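Plandby home simulator: progress report to the Ojeda Fund
1 March 2024
Prepared by Yamila Rivadeneira, project lead

Where we are

We are now past the halfway point of the grant and I am very glad to say that Plandby has grown from a clever demo into something other people are using for their own work. As a reminder for panel members who joined after November, Plandby is the simulated home we are building so that small teams can practise household robot tasks before they spend money on hardware. It comes as a download with a set of furnished rooms, a two-armed robot, a box of everyday objects and a control panel for driving the arms by hand.

The room set stands at 13, which is what we promised for this stage. The object library has reached 400 items, and Khurram Dogar keeps finding reasons to add more (the soft items in particular have been a joy to watch come together). We have 975 recorded practice runs in the store, all driven by people sitting at the control panel, and each one can be replayed, slowed down or picked up from the middle.

Bedroom and tidying tasks

The tidying set was the piece of work I was most nervous about when we wrote the application. Rigid objects are fairly kind to a simulator. Cloth is not kind at all, and for most of the autumn our fabrics either stood up like cardboard or slid straight through the fingers. Hsiu-ying Kwok rewrote the contact handling over the winter and the difference is huge. Fabric now bunches, folds over itself and pushes back when a gripper goes into it.

We also stopped laying the objects out neatly. Early testers told us, quite rightly, that real bedrooms have things left on the bed and things dropped next to it, so the start positions are now mixed up afresh for every run.

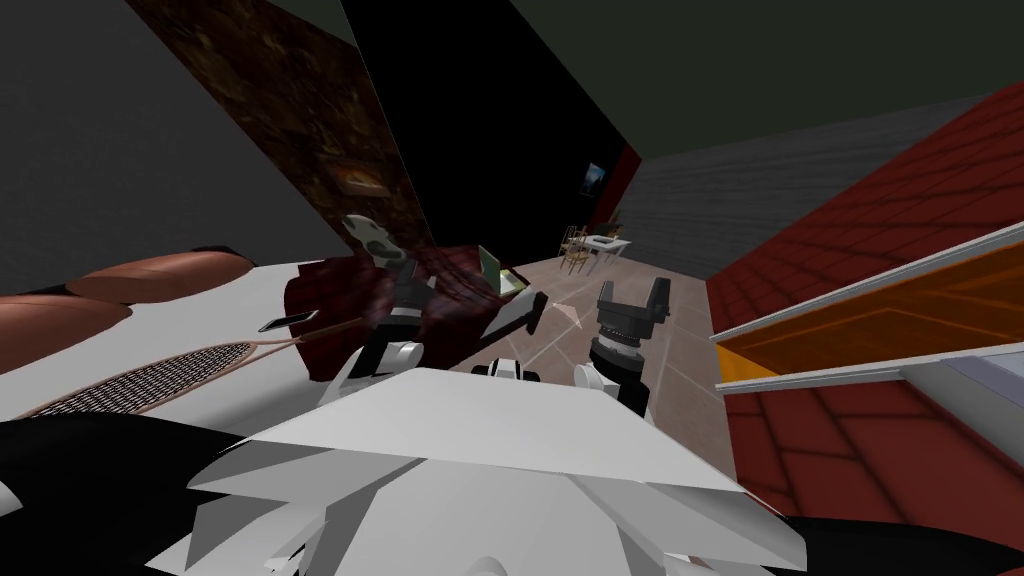
Tidying task in the bedroom set, with the left gripper in the red cloth and the right one open over the tiles.

Small flat things on bedding are still hard. A phone lying on a sheet gives the fingers very little to get hold of, and drivers tend to press down too far and drag the bedding along with it. Thin handles are better than they were. Khurram has a fix for the flat objects half done and I expect it in the next release.

One thing still bothers me about the robot's own view. When the body leans, the whole room leans with it on screen, and new drivers find that tiring. Some of them asked for a level view as a switch on the panel. Hsiu-ying would like to keep the tilted one as the default, as it is what the robot would really get, and I agree with her, but we will add the switch.

Trial with outside users

Two organisations have had the kit since November. Bandix are using it to train new operators, and Rusar are using it to try out gripper shapes. Shakuntala Negi has looked after both and has been wonderful at turning grumbles into tickets. She logged 47 requests, most of them small. The most common were for clearer names in the object list, a quicker way to restart a run, and a proper guide to setting up the hand controllers. The first two are done. The guide is written up to the calibration chapter and Jabari Kirui is testing it on people who have never seen the software, which has already led to two pages being thrown away and started again.

Rusar's feedback on the gripper swap has been the nicest surprise of the period. We had treated it as a side feature. They now use it every day, and they sent us a list of joint settings that we have folded back into the main release with their blessing.

Not everything went well. The installer failed on older graphics cards and Bandix lost the better part of a week before we found the cause. We have since put a check at the start of the install that says plainly what is missing. We should have had that from day one.

Money and time

Spending is in line with the plan. We have used less than expected on rented computing and more on Khurram's hours, and we would like to move the difference across if the panel is happy with that. No extra funds are requested. The kitchen tasks are running late, mostly due to the cloth work taking priority, and I have moved them into the next period.

Next period

Flat object handling and the level view switch come first. After that we go on to kitchen tasks, starting with drawers and cupboard doors, and finish the setup guide. Shakuntala is also talking to both trial users about staying on after the grant ends, and Rusar have already said yes.

Panel members who would like to drive the arms themselves are very welcome to. Jabari can set up a session with a day's notice, and the bedroom is the best room to begin in.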